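Brick Sorting at the Big Marble Table

I have been putting this page off since December, mostly because I take too many pictures and then can't choose between them. So I've been strict with myself and kept it to three. If you've been reading along for a while you know I'm a bit obsessed with how people put their toys away (yes, mine, yes, still), and sorting chunky bricks by color is my very favorite version of the job. It's soothing! It's also the one bit of tidying where you can stop halfway and it still looks like you've done something.

Quick background for new readers. I grew up in a house with one enormous toy box. Everything went in it: bricks, train track, the arms of dolls. My sister Agnes will tell you it was charming and I will tell you that it took most of a morning to find one wheel. When I finally had a say in the matter I went straight for open bins with low sides, and I haven't looked back. 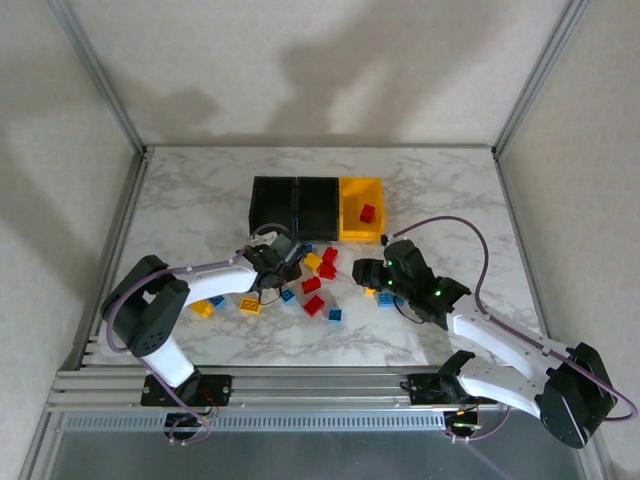

Urmila Srivastava

The bins live at the back of the table in a row, two black and one yellow, and I do love a row. Red goes in the yellow one. I know, I know. My friend Veronika Simon has written to me twice to say that yellow bricks should go in the yellow bin and that anything else is cruelty. But I like that the bin color and the brick color don't match, since you have to stop and think for a second, and that little pause is half the fun. So there's one red brick in there on its own and four more out on the table, and both black bins still have nothing in them.

My usual habit is one color at a time, all the way through, before touching the next. Red first because it's the easiest to spot against white and gray. Blue next. Yellow last, because by then you're tired and yellow is cheerful.

Murdo Rennie, who taught me most of what I know about storage back when we both worked at Skukville, does it the other way. He picks up whatever is closest to his hand and drops it wherever it belongs, color after color, no plan at all. I timed us once with a set of 86 bricks (I'm that sort of person) and he beat me by 30 seconds, and I've never been allowed to forget it. I still think mine is nicer to look at while it's going on.
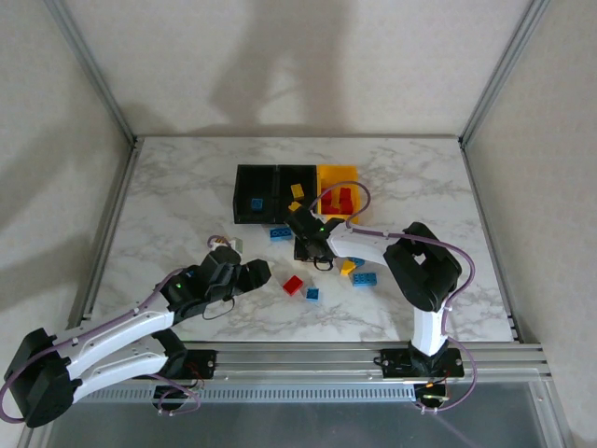
Three reds huddled in yellow, a lone blue on the left, two yellows in the middle.

Look at those reds, all crowded up together! I always want to straighten them and I always tell myself to leave it. A bin is a bin. If you line everything up inside it you'll never want to tip it out again, and then what was the point of having bricks?

A word about mixed sizes, as I get asked about it a lot. No, I don't sort by size. I tried for a couple of weeks, with little labels and everything, and all that happened was that the small ones ended up wherever there was room. Color is enough. A small blue and a long blue can share a tray perfectly happily, and when somebody wants to build a tower they'll rummage for the one they need. Rummaging is allowed! I'd only think about size if you've got hundreds and hundreds of the things, and in that case you probably want a drawer unit and a free weekend.

I'm also firmly in the open tray camp. Lids get lost, lids get sat on, lids become sleds for stuffed animals. With an open tray you can see what you've got from across the room and anyone who can reach the table can help.
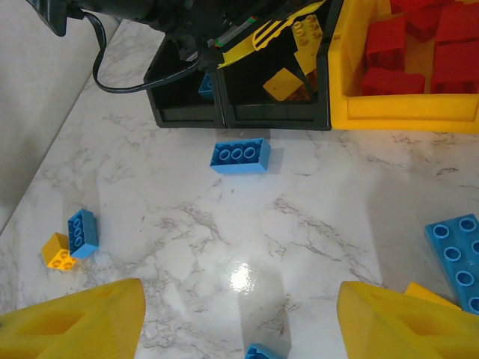

Blue is the color I run out of patience with, and I've never worked out why. There always seem to be more of them than I remember buying. They're lovely on marble, though, I'll give them that, especially the way the long flat one in the middle throws a faint shadow off to its right. And I'm very fond of the pair over on the left, with the blue one up on its side and leaning on the corner of a little yellow. I'd happily build around those two just as they are, a sort of lopsided doorstep with a house behind it.

A smooth hard top is my other big recommendation, by the way. Carpet swallows bricks and so does a bedspread. On a hard surface they stay where you can see them, and scooping up the last few is easy. It's noisier, so maybe don't do it at six in the morning with somebody asleep next door (sorry, Agnes).

Next gallery will be the wooden train track, which has been in a laundry bag for longer than I'd like to say. If you've got a good way of storing the curved pieces, leave me a comment, and Veronika, you can leave one about the yellow bin too.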